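Frayed edges on cotton cloths stored with cords and cables: hem, bind or replace?

Last updated: September
Reading time: 7 minutes

Marcelino Robles

I am responsible for the textile and small-equipment stores of the Plullthorpe shared workrooms. Part of the stock is a set of plain colored cloths, most of them in salmon pink, which are issued to users for folding practice, for covering tabletops and for general handling. The cloths have a soft, slightly fuzzy face. They were purchased as cut lengths and only some of them received a hem before they entered use.

At the last review of the stores it was noted that the unhemmed edges are becoming ragged. Threads come away on the tables and collect in the connectors of the power and data cords that are used in the same room. The cords are also a source of damage in themselves. They are put down wherever there is space, very often on top of a cloth, and when a cord is lifted it takes a loop of thread with it. A few of the cloths now have pulled areas well inside the edge.

I would be grateful for guidance on the following matters. First, whether a cloth that has already frayed can be hemmed without first being cut back, and how much should be cut if cutting is necessary. Second, whether a serged edge is sufficient for cloths that are laundered every week, or whether a turned hem is to be preferred. Third, what arrangement other shared rooms have adopted for keeping cords off fabric surfaces. Our budget for the remainder of the year allows $200 for materials, and we have the use of a domestic sewing machine but not of a serger.

It should be added that some of the cloths carry small white dots near one edge. These are to remain in place and to remain visible, so any repair must leave that part of the cloth alone.

Jenő Jakab

The Lurotton Textile Room maintains a comparable stock and the procedure below is the one in force there. It is reproduced with minor changes for a room without a serger.

Preparation. Launder and dry each cloth before any cutting is done. New cotton may shrink in the first wash, and a hem sewn before that wash will pucker. Press the cloth flat, face down, with the iron on the cotton setting. If the fiber content is not known, test a corner first and use the lower setting in case of doubt.

Cutting back. An edge that has frayed should be trimmed until the weave is sound across its whole length. Do not attempt to turn a hem over loose threads. Pull one thread parallel to the edge until it comes free, and cut along the gap that it leaves. This gives a line that follows the grain of the cloth, whereas a line drawn with a ruler on a distorted cloth usually does not. In most cases the loss is less than the width of a finger. Where the damage goes deeper than that, the cloth should be cut down to the next smaller size in the stock list and recorded as such.

Hemming. For a cloth that is washed weekly, a double-turned hem is recommended. Turn the edge once, press, turn it again by the same amount, press again, and stitch close to the inner fold with a straight stitch of medium length. Corners should be mitered if the operator is comfortable with doing so. If not, a plain folded corner is acceptable provided that the bulk is trimmed from the inside layer.

A zigzag stitch over a raw edge will slow fraying but does not stop it under regular laundering. It may be used as a temporary measure on cloths awaiting a proper hem. I would not rely on it beyond one season.

Thread. Use polyester all-purpose thread in a matching or slightly darker shade. A darker thread has the advantage that the seam can be inspected quickly when the cloths are returned. In our room, inspection consists of running the seam between thumb and forefinger on all sides and setting aside any cloth with a skipped or broken stitch.

Dots and markings. With regard to the white dots, the hem should be planned so that the fold falls outside the marked area. If the dots lie too close to the edge to permit a double turn, bind that side with a strip of cotton tape and hem the remaining three in the ordinary way. The iron should not pass over any button, sticker or applied marking unless it is known to withstand heat. Work up to it from either side and stop short.

Time. An operator of ordinary skill can be expected to prepare and hem one cloth in 45 minutes at the outset. The time falls considerably once the pressing is done in batches. We press a whole batch in the morning and sew it in the afternoon.

Vass

Can only speak to the laundry part of this. Wash them in a mesh bag, closed, on a gentle cycle. Unhemmed cloths should not be tumble dried at all, the edges knot together and you will spend longer cutting them apart than you would have spent hemming. Line dry, shake well out of doors before bringing them in. Keep red and pink shades apart from pale ones for the first few washes.

I would also question whether replacing the worst ones would be cheaper. Cotton remnants are not expensive.

Marcelino Robles

Thank you both. The point concerning replacement has been considered. The stock list runs to 422 items across all rooms, and the storage inventory is tied to the existing cloths by size and color, so replacement would require the list to be revised. For the present it is our intention to repair.

The advice to pull a thread before cutting was tried on two cloths and gave a good result on the first. On the second the thread broke repeatedly, and the cut was completed by eye. I should be interested to know whether there is a remedy for this.

The matter of cords has not yet been addressed by anyone and remains the larger part of the difficulty.

Jenő Jakab

A thread that breaks is generally one that has been weakened by abrasion. Move a short distance further in and begin again. Dampening the line slightly with a sponge is also of assistance. If it still breaks, baste a guide line by hand with contrasting thread, check it against the weave at several points, and cut along it.

With regard to cords, the arrangement adopted at Lurotton, and subsequently in the Trultidari annex, is as follows.

Every cord is to have a wrap fixed permanently at one end. Hook-and-loop wraps are preferable to twist ties, which have sharp ends. The hook side must face inward when the wrap is closed, as exposed hooks will lift the pile of any soft cloth they touch. This was the chief cause of pulled threads in our own stock, and it was overlooked for a considerable period. Attention had been directed to the connectors.

Cords are to be coiled in loops of even size and in the direction in which they naturally fall. Winding around the hand and elbow puts a twist into the cord and should be discouraged. A cord that has been forced into a tight coil will spring open when it is put down, and it is in springing open that it catches on the fabric.

Cords in use should leave the work area by the shortest route to the side or rear of the table. Slack should be taken up in a single loose loop and clipped to the table edge. Where a cord must cross a cloth, lay it down and lift it straight up. It should never be drawn across the surface.

Cords not in use are kept in shallow lidded trays, with one layer of cords to a tray. Cloths are kept on a separate shelf, above the trays, so that lint does not settle from the shelf onto stock that has just been laundered. I acknowledge that lint will then fall toward the cords, and for this reason the trays are to have lids.

Connectors should be examined for thread at the end of each session. A dry, soft brush is sufficient. Metal tweezers are not to be used inside any connector, whether or not the cord is plugged in.

As to cost, wraps and trays for a room of your size should come within the sum you mention, leaving a portion for thread and cotton tape. I would advise purchasing the wraps first and the trays afterward.

Marcelino Robles

This is most helpful. The wraps have been ordered, together with a quantity of tape. The hook side of our existing wraps does face outward, and an instruction to reverse them has been placed in the workroom binder.

The order of work will be as follows. Cloths with deep pulls are to be taken first, then those with a ragged edge on more than one side, and last those on which the raw edge is still sound. A notice has been posted asking users to lift cords clear before a cloth is folded or moved, and to return any cloth with loose threads to the marked bin. Laundering will continue weekly in mesh bags as suggested, with line drying for everything that has not yet been hemmed.

Further comments on the edges would be welcome, in particular whether binding would be preferable to a turned hem on the side nearest the dots.

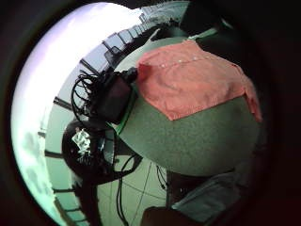
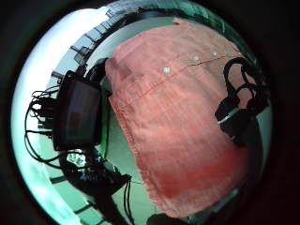 Salmon-pink cloth with small white dots and an uneven edge, with black cables close by (both views).

Related items

Choosing a needle size for soft cotton cloth
Hook-and-loop wraps: which side faces in
Mitered corners for beginners
Removing lint from trays and shelving
Cutting on the grain without a rotary cutter
Keeping a stock list for shared linens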